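Media and Audiences
Week 4 handout: Reality television and the feud storyline
Instructor: Ghazala Magsi

Reading for this week

Janjua, "Friends on Contract," chapters 2 and 3. Chapter 3 is the one we will use in class. Bring a copy, on paper or on a screen.

Background

Most ensemble reality shows are built on a small cast who know each other, or who are introduced as if they do. A season needs a conflict that can be followed by someone who misses an episode. A falling-out between two friends does this well. The viewer already knows both people and can pick a side early.

Arsalan Janjua calls this the "carried feud." It starts late in one season, is left open at the reunion episode, and is picked up again in the next premiere. Between seasons it continues in interviews, podcasts and social media posts.
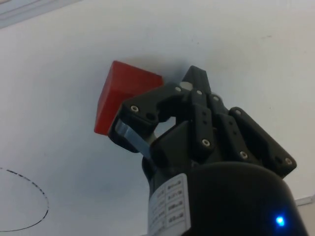 The gap between filming and broadcast matters too. Cast members are often asked about a fight months after it was filmed. By then they may have made up, or stopped speaking altogether, and they usually can't say which until the episode airs. Read interview quotes with this in mind.

Case study: Jelthorpe

Janjua follows one show, Jelthorpe, over 4 seasons. He coded 1,054 scenes and marked 503 of them as dealing with a conflict between cast members. Only 21 showed an apology made in person. Several other disputes were settled off camera and mentioned later in the solo interviews.

Terms to know

Confessional – a solo interview, filmed after the event, in which a cast member comments on it.
Carried feud – see above.
Frankenbite – a line of speech edited together from separate recordings.
Reunion – a studio episode in which the cast answers questions about the season.
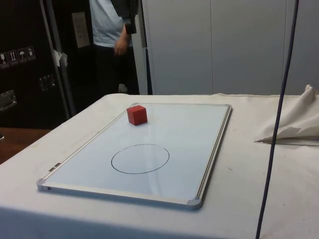 For discussion on Wednesday

Pick one argument from the Jelthorpe clips. Who speaks about it first in a confessional, and does that person get the last word as well?

Janjua counts an apology only if both people are in the room. Is that too strict? What would you do with a phone call or a text message read aloud?

Written response

One page, double spaced, due at the start of class. Use at least one of the terms listed in this handout and cite page numbers for anything taken from the reading.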